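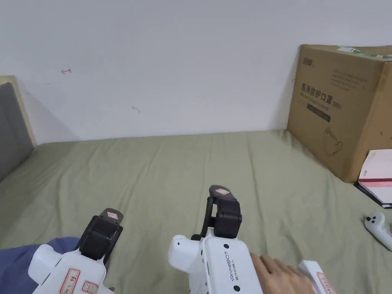
Notes for session 2: collecting demonstrations by hand

Right, so last time we got as far as saying that a policy learned from demonstrations is only as good as what you feed it, and I promised we'd get our hands dirty. These notes cover what I said in the session plus a few bits I forgot, and they should be enough to get you through the Unercombe exercise even if you missed it.

Quick recap of the set-up. You hold one gripper in each hand and do the task yourself, and what gets stored is the view from the head camera, where each gripper was, and how far open its jaws were. No arm in the loop at all! People who've come from teleoperation find this odd for the first ten minutes and then don't want to go back. You can work in a kitchen, on a bed, in a hallway, wherever the task really happens, and you feel the contact through the handles, so you don't crush things nearly as often.

The price you pay is that your own arms are much better than the robot's. You can twist your wrist into a position the target arm simply can't reach, or lean over and do something at full stretch, and the recording will look lovely and be useless. I'll come back to this.

Before you record

Look at the space through the head view, on the screen, with the grippers held out in front of you. What you want is both sets of jaws well inside the view at your normal working distance. If one keeps dropping out at the bottom, tilt the camera down a touch or step back. Don't fix it by holding your hands unnaturally high, you'll forget within three takes (I always do).

Then leave the clutter alone. I know it's tempting to tidy. Boxes, booklets, a controller lying about, creases in a sheet: all of that is what a room looks like, and a policy trained on bare surfaces gets very upset the first time it meets a cardboard carton with big lettering on it. The only things I'd move are ones you might knock over or that hide what you're working on.

Plain walls and plain bedding are a bit of a trap, by the way. They're easy on the eye but there's very little for visual tracking to hold on to, and if your pose estimates depend on the camera you may see the path wobble when you look down at a big stretch of one colour. Having some things with edges and print on them in view does help. We'll do tracking properly in session 4, so just keep it in mind.

Starting and finishing a take

Start with both jaws open and still, in view, and hold them there for a moment. Do the task. Let go, back off, and hold still again. That's it. The still bits at each end make cutting the recording so much easier, and they teach the policy what "ready" and "done" look like. If you drop something and can pick it up naturally, carry on! Recoveries are gold. If you drop it and swear and reach down with your elbow, stop and throw the take away.

Keep the grip on the handles the same throughout. Shifting your fingers halfway through nudges the whole gripper, and you get a little jerk in the path that has nothing to do with the task.

How fast?

Slower than you would with bare hands, but steady. Svenja Hauser, who ran the Woturum collection and kindly let me steal her slides, tells new people to move as if they were carrying a full mug. I can't better that. Pausing to think in the middle of a take is the thing to avoid, as the policy will learn to pause there too, and it won't be thinking about anything.

Variety

This is where most first attempts fall down. In the Woturum set there were 131 takes of one folding task, and when we plotted where the cloth started, nearly all of them sat in the same patch right in front of the operator. Guess where the policy worked. So move the object, turn it, start with it badly crumpled, swap which hand goes first, stand a bit further left. Change one thing at a time if you like, or be messy about it, I really don't mind which as long as the starts differ.

The reach problem again

Once you have a few takes, run them through the Dritulano checker, which tries each recorded path on the model of the target arm and marks the places where it gives up. Do this early. It is very sad to do it after a whole afternoon of recording.

For next time

In pairs, choose a soft object and record 20 takes of one short task. One of you holds the grippers while the other watches the screen and keeps the log, then swap halfway. In the log put the start position, who was recording, and whether you'd keep the take, with a word or two on why not. Bring the log even if it's ugly.

Reading: Sotomayor notes, chapter 2, and skip the part on force sensing unless you're keen.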